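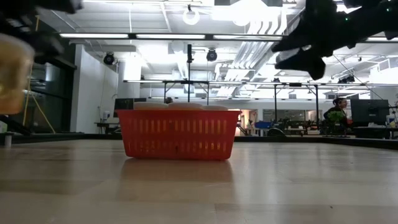 4.2 Fixed places and the memory they carry

When we began the home visits we expected to spend most of our time on schedules: who takes what, at which hour, and what happens on a day that goes wrong. Very quickly the talk turned to places. People told us about the shelf over the kettle, the drawer under the phone, the dish by the back door. They told us with real pleasure, and often got up in the middle of a sentence to show us. We visited 15 households in Bunura and the villages on the Grultitz road, and the stories about places were so rich that we rewrote the interview guide to give them room.

By a fixed place we mean a spot that everyone in the household can name without looking. It need not be tidy, and in many homes it was shared with batteries, stamps, seed packets or the good scissors. What matters is that an item goes back there after use and that its absence would be noticed. This follows the definition in Chaudhry's kitchen diaries, with one change. Chaudhry counted a place as fixed only if the item stayed put between uses. We also include places that travel, such as a tray carried from bedroom to kitchen each morning, as long as the tray itself is the place.

The traveling places turned out to be the most exciting part of the material. One retired bus driver in Ustusov kept everything for the day in a bread tin that followed him from room to room. His daughter, who lived upstairs, could tell from the position of the tin how far into his morning he was. She had never been taught to read it. She had simply lived above it for years, and when we asked how she knew, she laughed and said it was like asking how she knew it was raining.

We coded each place for height, light, company (what else is kept there) and traffic (how often people pass it for other reasons). Traffic was by far the strongest theme in the interviews. A medicine beside the sugar is passed every time someone makes tea. A medicine in the bathroom cabinet is passed only by someone who opens the cabinet, and the people who used bathroom cabinets spoke much more about forgetting. We are careful here, as forgetful people may choose cabinets for reasons of their own, but the pattern held across the towns and across ages, and we think it deserves a study of its own. 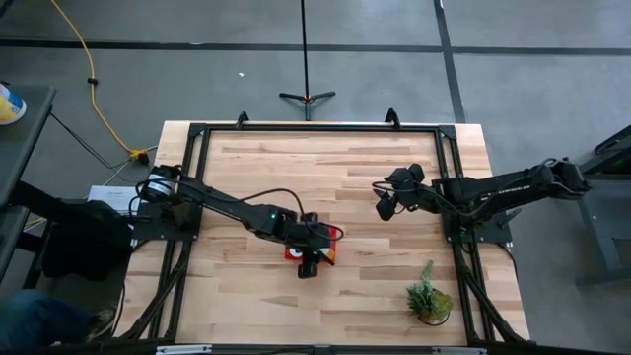
Packaging matters to place more than we had guessed. Households spoke about boxes, bottles and blister strips almost as if these had manners: some stand up and greet you, some slide under the newspaper. A standing bottle can be seen from a chair on the far side of the room. A flat package depends much more on the angle of view. The small red box in Figure 2, lying on the wood with its orange-and-white printed design facing up, offers that design to a person looking down at the table and would offer only a narrow edge to a person sitting low beside it. Several participants had solved this on their own by standing their boxes on end, and one had cut a slot in a shoebox lid for the purpose — a lovely piece of home engineering that she was pleased to lend us for the afternoon.

Color came up less than we had hoped. Asked to describe a package from memory, people reached first for where it was and what it sat next to, then for its size, and only then for its color. Humaira Hayat, who led the visits in Grultitz, noticed that the same order appeared when people gave directions to a relative over the phone. "Left of the bread, the little one" was a typical instruction. "The blue one" almost never came alone. Names of medicines were rarer still, and we heard them mainly when somebody was reading from a label.

Open containers did something similar at a larger scale. A basket or bowl gathers small items into a single large one, with a single location to remember. Participants who used one often described its contents loosely ("the morning things") and felt no need to list them. They were precise about the container, though, and quick to say if it had been moved.

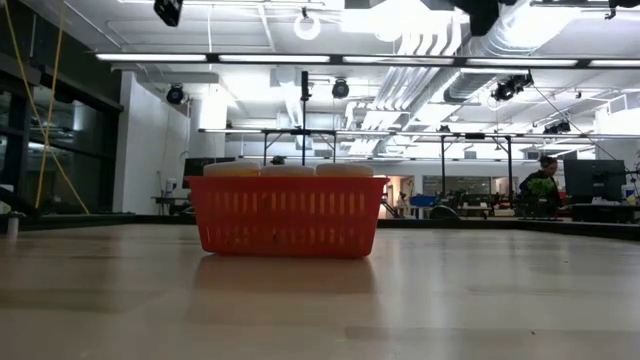

Colleen Melnyk, reading an early draft of this section, objected that we were making fixed places sound like an unmixed good, and that a place everyone can name is also a place a grandchild can name. She asked whether any household had given up a perfectly good spot for safety, and what had happened to their routine afterward.

It was an excellent question, and it sent us back to the transcripts. We found two such households. Both had moved their medicines from a kitchen counter to a high cupboard before a long visit from young relatives in August, and both described a muddled period that followed. In one, the old spot was given a stand-in: a wooden egg cup that meant "look up." The medicines stayed in the cupboard, the egg cup stayed by the kettle, and the routine came back. We now think of this as splitting a place into its reminding part and its keeping part, and once we had the idea we saw weaker versions of it all through the notes. 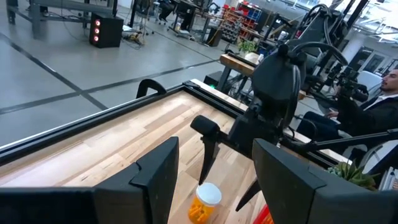

The split also helps with a puzzle from the phone interviews. Of those calls, more than 30 included some mention of a note, magnet or ornament near the place where medicines were kept, and we had first coded these as decoration. Fouzia Bhutto went through them again with the new idea in hand and found many that were clearly doing reminding work. A postcard turned face down after the evening dose is a record as much as an ornament. So is a spoon left across a cup.

We have kept both codings in the supplement so that readers can compare them, along with the sketch maps that Asif Bajwa drew during the visits. The maps show doors, windows and the usual walking routes, and they are worth an hour of anyone's time. Section 4.3 takes up the households with two kitchens, where the question of which place is the real one could start a cheerful argument before we had our coats off.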